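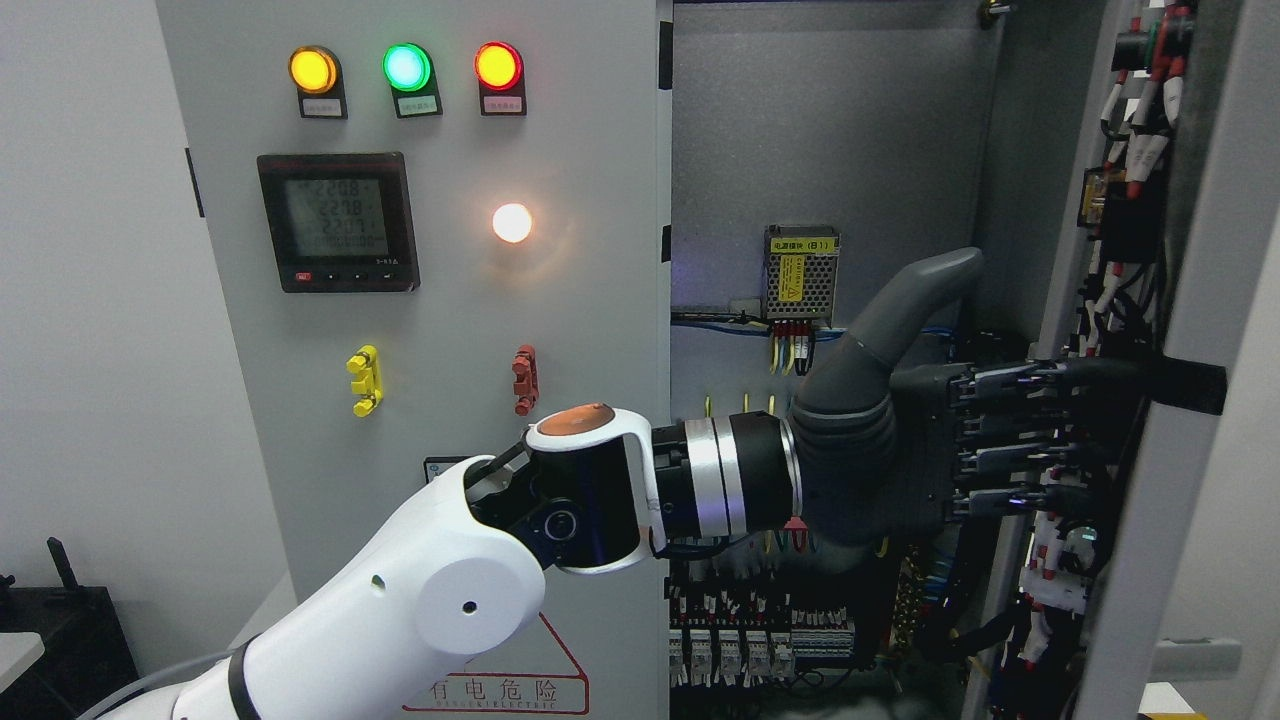 Despina Zacharopoulos told me on my first morning at Ustby that she didn't miss the cabinet rounds one bit, but she did miss the walk. She used to go from panel to panel with a clipboard and stop to chat the whole way, and now she's mostly at a desk going over what the arm brings back. I've thought about that a lot since!

Cakent > Stories > Gallery > Ustby switch room

By Linnea Hellström
8 April 2019

So, a short gallery this time (very short, one picture, sorry, more when I've sorted them). I spent a while in the switch room watching the arm work at an open control cabinet. Amber, green and red lamps lit across the top of the panel, the meter showing 220.8 on its first line, and that gray hand going in toward the door, where all the wiring runs. I used to do this kind of work myself and my shoulders tightened up just looking at it.

What's changed for the crew? More than I expected, and not all of it in the brochure. The site has 70 cabinets, and the rounds used to belong to whoever was on shift. Now 4 people have been retrained to plan the arm's jobs and check its work. In-ho Won loves it and would happily talk about grip settings through lunch (he did). Ju-won Seol is less sure. He worries that new hires will learn the screens and never get a feel for a real panel, so since January he's been taking them through one by hand, with the power off and the doors open.

I'm with Ju-won on that, I think, though I wouldn't want the old night rounds back either. Next up is Grivavora, where they haven't decided who gets the training yet.

Contact | © 2019 Cakent | Back to top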